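Brundville Gear Menders > Thread, Needles and Knots > Separate stitches or one long run?

tarp_goblin
Joined in August
7:12 PM

OK, I have to gush for a second. I just finished sewing up a long rip in the fly of my old Arnex two-person tent, all by hand, and it is the most satisfying thing I've done in weeks! The rip ran from just under the ridge almost to the door, and I closed it with a patch behind it and 82 separate stitches, every one tied off on its own. My sister thinks I've lost my mind.

My question is whether separate knots were worth it. Everything I read before starting said to use one long running backstitch and be done in an hour. I went with individual knots because I figured if one thread snaps on a branch, the rest stay put.

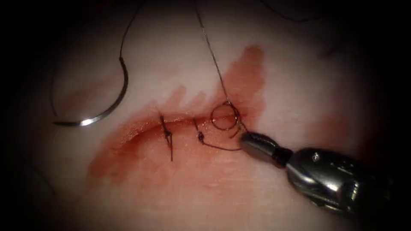 It took me two evenings, mostly because I kept losing the tail of the thread under the fabric. The tent is the one I carried all over the hills outside Nagano, so it has some sentimental value and I wasn't about to glue it. Thread is Vavolus polyester, the medium weight, size 16 needle. Did I waste my time or not?

lockstitch_larry
2,609 posts
7:40 PM

Congrats on the fix! But yeah, you wasted some time. A backstitch already locks itself every step of the way. I've had one let go in the middle and the seam on either side held for the rest of the trip. With separate ties you've got 82 little knots sticking up, and every one of them is going to rub on the stuff sack.

Also more places to seal. Did you seal it?

tarp_goblin
7:44 PM

Sealing tonight. Thin silicone stuff, two coats. I did notice the knots feel like a row of poppy seeds when I run my thumb down it, ha.

mossback
8:03 PM

Going to disagree with Larry, in a friendly way. On a straight factory seam, sure, backstitch every time. On a ragged tear it's a different job. With one long thread, any tightening you do at stitch thirty pulls on stitch twenty, and you get that puckered drawstring look. Separate stitches let you set the tension spot by spot. Start in the middle, then halve each side, then halve again, and the two edges come together even if one of them has stretched. 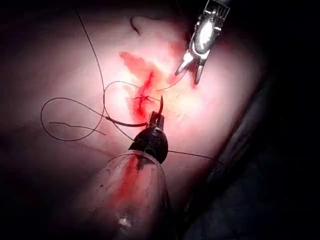 Dark stitches crossed over the cut, with a metal grasper at upper right.

I do it this way on wool blankets too, and on the canvas seat of a camp chair that has now outlived two sets of legs. It's slower, no argument there. I love it though - put on a ball game and go.

lockstitch_larry
8:15 PM

Puckering is a tension problem. If you pucker, you're pulling too hard. Baste it first and your edges won't wander.

mossback
8:19 PM

Basting IS separate stitches, my friend. You just take them out afterward.

lockstitch_larry
8:21 PM

I walked into that one.

quiltsandkayaks
8:50 PM

Chiming in from the quilting side of the fence. You're both right for different cloth! Coated nylon hates holes. Every needle hole is a weak spot and a leak, so whatever method you pick, go for fewer stitches set a little farther from the edge. I see so many repairs where somebody crammed them in tight to make it "strong" and then the whole strip tears out like a stamp. On cotton duck or wool you can go closer and it only gets better.

For ripstop I leave 4 millimeters between stitches and the same distance back from the tear. I marked it on a strip of masking tape once and I've used that strip until the ink wore off. Then I made another one. Very scientific.

tarp_goblin
8:58 PM

Uh oh. Mine are way closer than that near the door end. I got excited. There is a patch behind it, so maybe I get away with it?

quiltsandkayaks
9:04 PM

With a patch you're fine! The patch carries the load. Just don't pitch it drum-tight the first night out.

pocketawl
9:31 PM

Can we talk about thread handling? That's where all the time goes, and I think it's the real answer to why the two evenings happened. 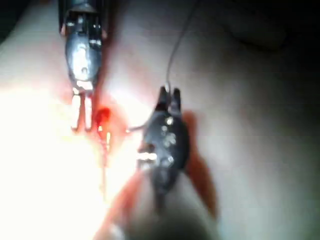

My whole speed problem with tied stitches was cutting pieces that were too short and then fishing for the ends with my fat fingers. Now I work off a longer length, wax it, and keep hold of the tail the entire time I'm making the knot. A cheap pair of needle-nose tweezers in my other hand changed everything. Look how the thread hangs down from above into the jaws of the middle tool in that picture, with the second tool right there next to it. Two tools working close together, thread held where you can see it. I do my knots the same way on a pack strap or a sock. Let the tail drop under the fabric and you'll be hunting for it all night, same as tarp_goblin did.

Wax makes a big difference too, by the way. Polyester is slick, and a plain square knot will creep. Take an extra turn on the first throw so it stays put while you make the second.

tarp_goblin
9:38 PM

The extra turn! I was holding the first half down with my chin. Trying this on a scrap right now.

mossback
9:45 PM

Chin method is a classic.

lockstitch_larry
9:52 PM

I'll give pocketawl the tweezers and the extra turn, both good. I still say beeswax picks up grit and I wouldn't use it on anything that's going to be dragged around a campsite. Run the thread over a dryer sheet if it tangles.

pocketawl
10:01 PM

Dryer sheet makes it slicker though, and then your knots creep worse. Great for backstitch, I'll admit. Which I guess is why you like it.

tarp_goblin
10:26 PM

Scrap report: the extra turn holds! I did a short row with the wider spacing and it lies so much flatter than my tent. I also did a row of backstitch for Larry, and fine, it took a third of the time and looks great on the straight part. On the jagged corner it bunched up on me. Could be my tension.

I've got most of a 200 yard spool left and a rain jacket with a torn pocket, so I'm doing the jacket next. Straight edge gets backstitch, corner gets separate ties.

lockstitch_larry
10:30 PM

Post the jacket when it's done. And check that tent seam with a hose before you sleep under it.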